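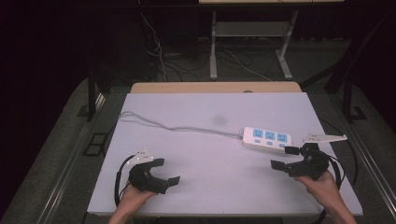
Chapter 4
What the Survey Says, and Who Was Asked

In 1876 the town of Carkby sent a clerk from door to door to find out how many of its people could read. He came back with a very cheerful number. Eighty-five percent of the adults in Carkby, he wrote, were "able readers," and the figure was carved over the door of the new library, where it can still be seen.

It's a lovely number. It is also close to useless, and this chapter is about learning to say why.

Start with what the clerk did. He knocked and asked whoever opened the door, "Does every person here read?" He wrote down the answer. He didn't hand anyone a book. He didn't go back to houses where there was no reply, and his notes show that he skipped the lanes below the mill in bad weather. A person who could sign a name and make out a shop sign went into the same column as a person who read the newspaper every night. Most of us, asked by a stranger from the town hall whether we can read, would say yes.

Kristof Stevens went through the clerk's notebooks for his history of the town and took a kinder view of them than I do. He argues that the count was careful by the standards of its day. Maybe so. Careful work can still answer the wrong question, and the people who carved the stone didn't carve the question next to the number.

You may feel that we do these things better now. Consider the Drarkatcombe bus survey, which reached my desk as a press release dated 30/04/2021. It reported that riders were "overwhelmingly satisfied" with the new routes. The survey had 1150 replies, and that total appeared in large type at the top of the page. Further down, in smaller type, was the fact that the forms had been handed out on the buses.

Think about who is on a bus. People for whom the bus works are on it. The woman whose stop was taken away in June is walking, or driving, or paying her neighbor for gas, and she never saw a form. You could collect ten times as many replies in the same way and you would still not hear from her. A bigger pile of answers from the wrong people is just a bigger pile.

This kind of mistake is called selection bias, and you will meet it again in Chapter 7 with some arithmetic attached. For now the plain version will do. A sample is biased when the way you picked it makes some answers more likely to turn up than others.

The second kind of trouble is in the wording. The Mensah study of home cooking, which we will take apart in Section 4.3, asked parents how often they "manage to put a proper meal on the table." Read that again slowly. What is a proper meal? What sort of parent fails to manage one? The Meko study put the same matter as "On how many of the past seven evenings did someone in your home cook?" and got a much lower result. The 2 studies are often quoted side by side as proof that home cooking fell off. I don't believe they prove anything of the sort - the questions were different, and so the answers were too.

I should admit that doubt can get lazy. It's easy to wave a hand and say that all surveys are rubbish, and students who have just learned the word "bias" tend to do it for a month or so. A flawed survey may still tell you something. The Drarkatcombe forms are decent evidence of what regular riders think of their seats. The Carkby notebooks tell us a good deal about what people wished to be thought of in front of a clerk.

Before you read on, find a survey result in a newspaper or on a package at home. Write down who was asked, how they were reached, and the exact words of the question. If you can't find all of that, write down what is missing and keep the page. You will need it for Section 4.2.

4.1 Populations and Samples

The population is the whole group you want to know about. It need not be made of people. It might be every streetlight in a county or every loaf a bakery sold last year.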